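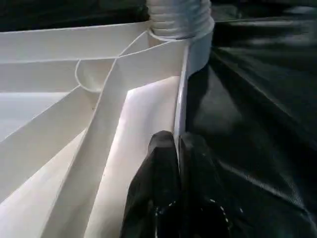

White plastic strips and the ribbed neck, with the cord looped at its base. Black sheet on the right.

Giscombe Hall – Putting Up and Taking Down the White Frame

The plate-and-pole frame is one of the larger pieces of kit in the Giscombe Hall store. It has a white base plate with a socket at each corner and a set of white poles that go into them. We bought it second-hand in February from the Nair Street centre when they changed over to metal stands, and it has been used for displays and the winter market ever since.

Hirers who want the frame should read through these notes before booking it. Printed copies are available if you ask at the office.

Ground sheet

Put the black tarp down first and pull it out flat as far as it will go. It doesn't need to be perfect, and a few wrinkles are fine, but grit under the plate will scratch the hall floor. The floor was resealed last year at a cost of $2804 and we would like it to last. The tarp lives on the bottom shelf, folded, beside the Asard trolley.

Cord

Check the cord before you do anything else. It should sit in a loose loop and not be pulled tight around the neck. If there is a knot in it, undo it with your fingers. Please don't cut it. Replacement cord is in the tin marked Endeo, colour white, and there is up to 20 metres left on the roll.

Base plate
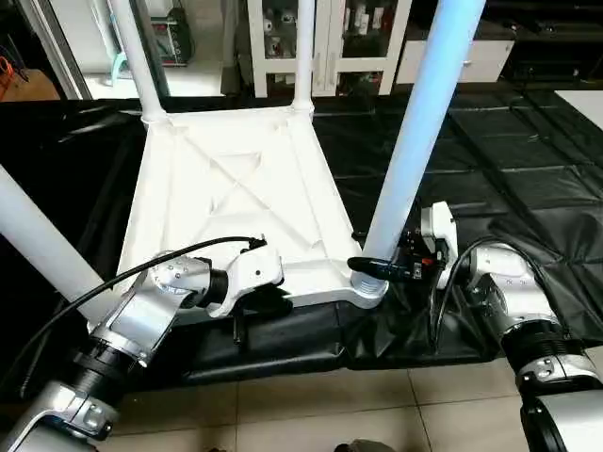 The plate goes down before any of the poles. Two people can carry it easily, and one can if the doors are propped open. Set it where you want it to stay, as it is awkward to shift once the poles are in.

Wipe the sockets with a dry cloth. Dust gets into the threads of the collar over summer and makes the thick pole stiff to seat. If it won't go in, take it out and start again – forcing it is how the last collar cracked.

Poles

The poles are not all the same. The thick one belongs in the ribbed, threaded collar and nowhere else. The slender ones should be pushed down until they stop. Keep the ends off the floor when you are carrying them through the foyer, and watch the light fitting by the kitchen door.

Padding

The black padded strip is stored with the frame and should go back with it. It came home from the market with tape stuck to it and took a good while to clean. No tape on the padding, please.

Packing away

Poles out first, then the plate, then the tarp. Shake the tarp outside, on the grass side of the building and not over the car park. Stand the plate on its edge against the back wall of the store and lay the poles along the rack above it. The plate must not lean on the heater.

Hire

Hire of the frame is $50 a day for groups already using the hall. For use off site there is a deposit of $375, returned once everything has been checked back in. Collection is from the side door after 9 am. Missing or damaged parts should be written in the book on the store shelf, even small ones.

More pictures will be added when the frame next comes out.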